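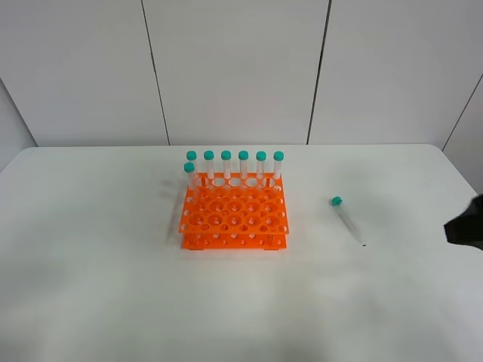 Saving Tomato Seeds, the Slow and Slimy Way

August 10, 2025

It's tomato season and my kitchen smells terrible, so I must be saving seeds again!

I look forward to this all year. The eating part too, obviously (I had a tomato sandwich for breakfast and another one standing over the sink at eleven), but mostly I love the week when the windowsill fills up with cloudy jars and everyone who comes over asks what died. I got a few messages after my March post on starting seedlings asking how I keep my varieties going, and I promised to write it up once there was fruit. There is so much fruit.

What I'm growing

The big one is Koval, a pink beefsteak with green shoulders that I got from Matvii Hrytsenko, who grew it for years in a yard half the size of mine. He handed me the seeds folded up in a bank receipt. It's ugly, it cracks after every rain, and it is the best tomato I have ever put in my mouth. Then there's Drillow, a yellow paste type that sets early and keeps going until frost. I can't say enough good things about Drillow sauce. It comes out the color of egg yolk and people think you've put peppers in it.

I also have a row of Skirport, which is a small red salad tomato and frankly a bit dull, but it came through the wet summer two years ago when everything else turned to mush, so it has a spot for life.

All three are open-pollinated, and that matters a lot here. If you save seed from a hybrid you'll get tomatoes, sure, but they might not look or taste much like the parent. That can be fun if you have room to gamble. I don't have room to gamble.

Picking the fruit

Let it get riper than you'd want for eating. I tie a bit of red yarn on the truss when I see a fruit I like, early, before anyone in this house can slice it up for lunch. I choose by plant first and by fruit second. One giant tomato on a sickly vine doesn't get yarn. A healthy plant with lots of good, typical fruit does, and I take from several plants so I'm not leaning on one.

Tomatoes mostly pollinate themselves, but the bees do get around, and the big beefsteaks with their weird double flowers are the most likely to cross. I slip little mesh bags over a few of the Koval blossoms before they open. When the fruit starts to swell, off comes the bag and on goes the yarn. My neighbors think I'm decorating.

The jars

Cut the tomato across its middle and squeeze the seeds and jelly into a jar. The rest is still perfectly good, so have a pot ready. Add a splash of water if there isn't much juice, cover the top with a coffee filter and a rubber band, and put a label on the jar right now. Right now! I once had two identical jars side by side and told myself I'd remember. I grew a mystery row the next summer.

Then you wait. In a warm kitchen mine take two or three days. You get a skin of white mold on top and a smell somewhere between old beer and a gym bag, and the jelly around each seed breaks down. I give the jar a stir once a day. Don't let it run too long, or the seeds can start to sprout in the jar. I lost a whole batch of Drillow that way during a heat wave when I went camping and forgot all about it.

When it's ready, fill the jar with water and swirl. The good seeds sink and the bad ones float along with the pulp and the mold. Pour off the top slowly, fill it again, and keep going until the water runs clear. This is my favorite bit – all those clean, pale seeds at the bottom of something that looked like swamp water.

Drying

Tip them into a fine sieve, blot the underside with a towel, and spread them on a plate. A ceramic plate or a coffee filter is fine. Paper towels are not! They stick like you wouldn't believe, and you end up planting small squares of paper towel (which works, to be fair, just not very gracefully).

Rub them apart with your fingers a couple of times a day so they don't dry in a clump. Keep them out of direct sun and well away from the oven. I leave mine for a week and then give them a few more days, since I'm a worrier about damp. A dry seed feels papery and slides around the plate when you tilt it.

Putting them away

I've tried just about everything. Envelopes are cheap and easy to write on, but mice got into mine one winter and left me some very tidy confetti. Baby food jars work but take up a silly amount of shelf. These days I like small screw-cap tubes best, the kind you can stand up in a rack, with a paper label for the name and the year. They have to be completely dry inside, and so do the seeds, or you're sealing the damp in with them.
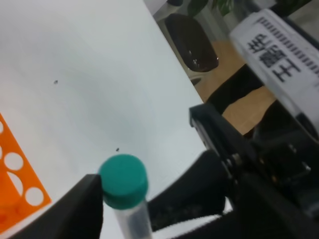
Clear tube, teal screw cap.

Wherever you keep them, aim for cool, dark and dry. Mine live in a cookie tin in the hall closet, against the north wall. Tomato seeds hold up well for years if you treat them kindly. My oldest Skirport seeds were seven years old last spring and I still got a decent tray out of them, a little slow to come up but sturdy once they did.

If you're unsure about an old batch, fold ten seeds in a damp paper towel (they're allowed this time), slide it into a plastic bag and leave it somewhere warm for a week or so. Half of them sprouting is plenty for me. I just sow thicker.

Giving them away

You will end up with far too many. One fat tomato gives you more plants than most yards can hold, and I'm not going to stop at one tomato. So I fold little packets in the evenings and take them to the fall swap at Tredel Hall, where Zakhar Tkachuk lays out his beans on a bedsheet and will talk to you about each one for as long as you can stand there. I came home last year with a black bean speckled like a quail egg and a squash I still can't identify. It has eaten the fence.

I'm bringing Koval this time, lots of it. Matvii has moved to an apartment and doesn't have a garden now, and I like the thought of his tomato turning up in yards all over town. If you're local, come find me and I'll give you a packet. If you're not, go and look for the ugliest, tastiest tomato at your farmers market, ask whether it's a hybrid, and get a jar going this week.

Next post will be beans, I think, unless the squash reaches the house first.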